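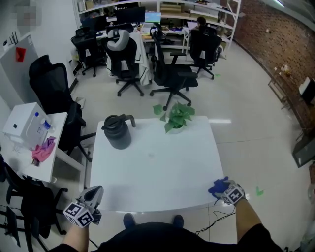
Fig. 1. Jug and potted pothos on a white table.

Unit 4: Care of plants in shared workrooms
Handout, revised 21/10/2011

4.1 Scope
Applies to pot plants kept on desks and tables in rooms where people work all day. Window boxes and large floor tubs are dealt with in Unit 6. Bring the record sheet from Unit 3.

4.2 The plant
Pothos (Epipremnum aureum) is a trailing climber with heart-shaped leaves. It tolerates low light and irregular watering. Growth slows in weak light and variegated forms tend to turn plain green. All parts are irritant if chewed. The specimen in Fig. 1 is small, with bright green leaves, in a white pot. A white pot shows lime staining early; wipe the rim monthly.

4.3 Position
Keep out of direct sun and away from heaters. On a shared table, stand the pot towards the far edge so that the near side is left for work. Do not stand it on or above electrical equipment. Light at table height: 800 lux is ample, 300 lux is acceptable, and below that expect long gaps between leaves.

4.4 Watering
Push a finger 2 cm into the compost. If dry, water; if damp, leave for three days and test again. For the course pots (Kuno, small size) the dose is 300 ml, given slowly, or 400 ml where the compost has shrunk from the side of the pot. Empty the saucer after half an hour.

Water should be at room temperature. An insulated jug is meant for hot or chilled drinks and is a poor choice for standing water overnight, as the contents are slow to reach room temperature. Use an open can. Never pour from a jug without first checking what it holds. Coffee and tea dregs are not to be given to plants.

4.5 Feeding
Half-strength liquid feed once a month from April. None in winter.

4.6 Common faults
Yellow lower leaves: overwatering, usually.
Brown tips: dry air or a build-up of salts.
Limp leaves, compost wet: root rot. Unpot, cut back to firm root, repot in fresh compost.
Limp leaves, compost dry: water as 4.4.

4.7 Exercise
Draw up a four-week watering record for one plant in the Lenihan room. Note finger test, dose and new leaves.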